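Kitchen Notes: Does anyone need a fruit bowl?

Every August the same advice comes back around. Put the fruit where you can see it, the theory goes, and you'll eat more of it. I have read this in magazines, on the back of a cereal box and in a long email from Manee Sukprasert, who runs the Tuesday supper group in Bronau and would like all of us to clear our counters and set out a dish of apples.

I have my doubts. My own counter in Steinbach has had fruit on it for years, and I walk past it on my way to the crackers. Still, Manee asked me to give it a fair try and write it up, so I did.

The first thing I learned is how much room the whole business takes. A dinner plate on a small counter leaves you a strip for chopping and a strip for the mail. Add one long yellow thing that doesn't belong on the plate and you've lost the strip for the mail too.
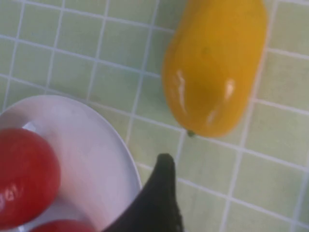
Gwenllian Price, who tested recipes for the old Rirnine cookbook, told me I was being difficult and that a plate was the wrong choice from the start. She may be right. Apples roll. On a flat plate they go where they like, and reaching past one to get at another sends the first one off toward the sink. A raised rim helps a little. I wouldn't trust it with a plum.

Then there is the matter of what fruit does once it's out. Apples keep better in the refrigerator, and anybody who has bitten into one that sat on a warm counter too long knows the texture I mean. The display people don't bring this up much. Their answer is to put out only what you'll eat in a day or two, which is sensible, but then you're refilling the plate all week and I don't see where the convenience comes in.

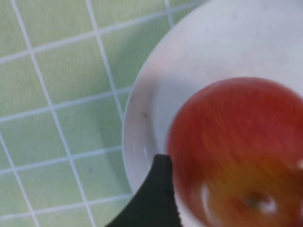
I did come around on one point. White dishes suit red fruit, and a kitchen with pale green tile looks better for having a bit of red in it. If somebody told me a fruit bowl was there to be looked at, I'd have no argument. It's the health claims I object to. Manee's email said her household had eaten nearly 100 pieces of fruit in a month, and I asked how many of those were grapes. I haven't heard back.

For those who want to try it anyway, a bowl beats a plate. Get a shallow one with sloping sides so the fruit at the bottom doesn't get forgotten. Wipe it out before you fill it again, as specks collect faster than you'd think. Skip the deep pedestal kind, including the one in the Damex sale flyer for $42, which holds far more than most people will get through and has to be dusted.
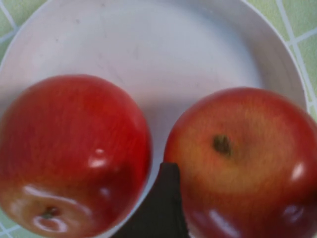 Two red apples in a shallow white bowl, with green squares and white lines showing past the rim.

Manee will make her side of the case at the next supper, at 4 in the afternoon as usual. Bring a dish to share. If you bring apples, I'd suggest slicing them first, with a little lemon and something salty on the side. Mine went into a cake.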